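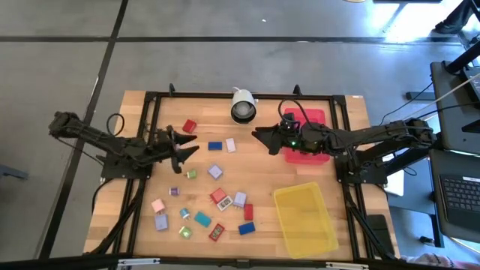

Muvonholm, January

I finished the last box of my grandfather's letters on Sunday. There were 1,565 sheets in all, counting the postcards, and I have been reading them since the spring before last. I started because my mother wanted the boxes out of her hall closet. I had no plan beyond putting them in order by year.

He worked on the coastal freighter Stangate for most of his adult life and wrote home from nearly every port. The letters are mostly dull. He wrote down what he ate, what the weather did, and who on board owed him money. He asked after the roof. He asked after the dog for a good two years after the dog died, and I can't tell from my grandmother's side whether she had told him, as only a few of her letters came back with his.

His handwriting took me a month to learn. His r and his v are the same letter, and he left out vowels when the ship was moving. There is one word I had down as "Cledum" through four boxes, and I took it for a port. I looked for it on every map I could find. In the end I decided it was a man, because in one letter Cledum has a toothache. He turns up on and off until the early fifties and then he doesn't.

What I do know about the ship I got from Hendrik Van Loon, who runs a small website on the old coastal lines. He sent me scans of two crew lists and a deck plan. My grandfather is on both lists with his name spelled wrong in two different ways. No Cledum on either, so it may have been a nickname. Hendrik thinks it could be short for something. If anyone reading this had family on the Stangate, please write to me.

I have typed up over 200 of the letters so far, choosing the ones with something in them. There is a long one about a cat called Fakir that came aboard with a load of grain and would only sleep on coal sacks. There is one where he explains to my mother, who was 7, how to tell the time by ship's bells, with a drawing. She remembered the drawing but had thought it came from a book.

The originals are now in acid-free folders, one for each year, with the envelopes kept behind the letters. I took out all the rusted paper clips and did not flatten anything that fought back. Some of the airmail sheets had been folded so often that they came apart at the creases, and I put those in clear sleeves without tape. An archivist I called was firm about the tape.

My cousin wants copies of the 1940s letters, and I have told her they will be ready by summer. The typing goes slowly. I do two or three in an evening and then my eyes give out. Next up is the winter the ship was laid up for repairs, when he wrote almost every day and had nothing to report.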